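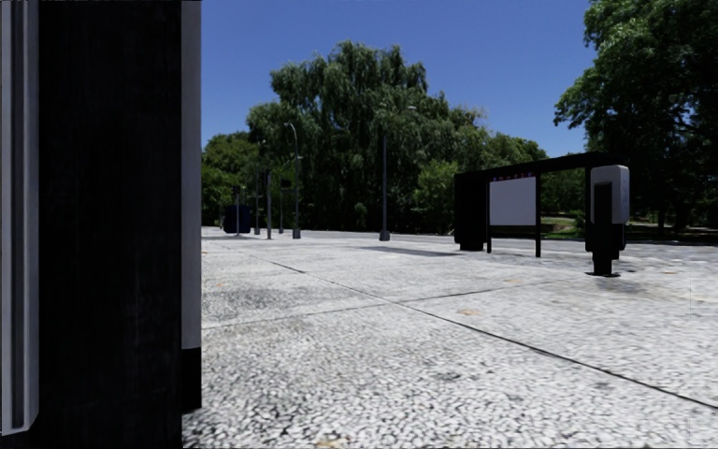 Robotics Practice > Outdoor Mobile Platforms > Rules and Standards

Draft 4 of the sidewalk test rules: comments requested

ovness_standards wrote:
The Ovness working group has released Draft 4 of its rules for simulated sidewalk testing of ground robots. Members are asked to post comments in this thread through the end of January. Please cite the section number. Comments on licensing belong in the other forum.

The main changes are as follows.

1. Section 2 requires that each test world be fixed and versioned before the first scored run. Any later edit to paving, poles or lighting creates a new version, and scores may not be carried over.

2. Section 3 requires a stated clearance from all fixed street furniture, including bus shelters, lamp bases and sign posts. Clearance is measured from the widest part of the object at or below the height of the robot.

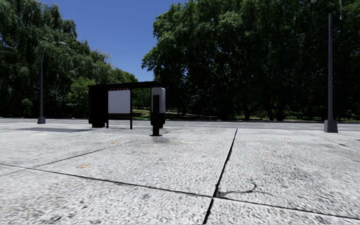 3. Section 5 requires 18 scored runs per route, with the start position varied. The previous draft required 11.

4. Section 6 requires that every aborted run be reported with its cause.

melton_fieldops wrote:
We support Sections 2 and 6 as written. We do not support the increase in Section 5. Our team at Melton completed the Draft 3 set twice last fall, and the added runs would delay each software release by 5 working days. We saw no new class of failure in the second set. We request that the former number be kept for routes already scored under Draft 3.

skirnel_qa wrote:
Skirnel disagrees with the previous comment. Two sets run on the same software will naturally show the same failures. The purpose of the larger number is to allow the start heading to vary as well as the position, and a smaller set does not leave room for both. We could accept an exception for a route where neither the world nor the software has changed, although we expect that few would qualify.

arboleda_mobility wrote:
Our comments concern ground surfaces, which the draft treats too briefly. Section 4 speaks only of "level paving" and "curbs."
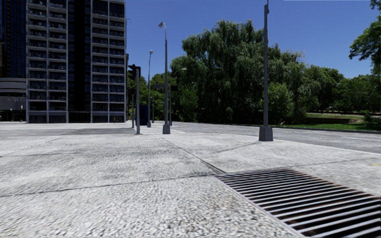
Arboleda asks that Section 4 list surface features by type and state how a robot is expected to treat each one. A planner that handles open paving well may still have no rule for a change of surface within it. The drainage grate set into the slab at lower right is such a case, with its long parallel bars and dark gaps, and the joints between the paving panels are another. Under the present wording both would be scored as level paving. We propose that the operator declare in advance whether grates are to be crossed or avoided, and that the declaration be printed on the score sheet.

melton_fieldops wrote:
Agreed as to grates. We would not extend this to joints. If every joint is a declared feature, a robot can hardly travel the length of a route without an entry in the log.

arboleda_mobility wrote:
That is a fair objection. We would accept a minimum gap width for joints, to be set by the working group.

skirnel_qa wrote:
Please also state whether rendered gaps must have real depth in the collision model. A grate that is only a texture tests the camera and leaves the wheels out of it.

ovness_standards wrote:
The comments on Section 4 are noted, and revised text will be posted here. The point on collision depth will be placed under Section 2, as it concerns the world file. The Section 5 number remains open. Melton is asked to submit its run logs in the standard format.

Related topics
Clearance from lamp bases: which height applies?
Reporting aborted runs under Section 6
Shadow and glare settings in versioned worlds
Draft 3 archive and comment log

Contact the moderators | Copyright Ovness Working Group | Back to top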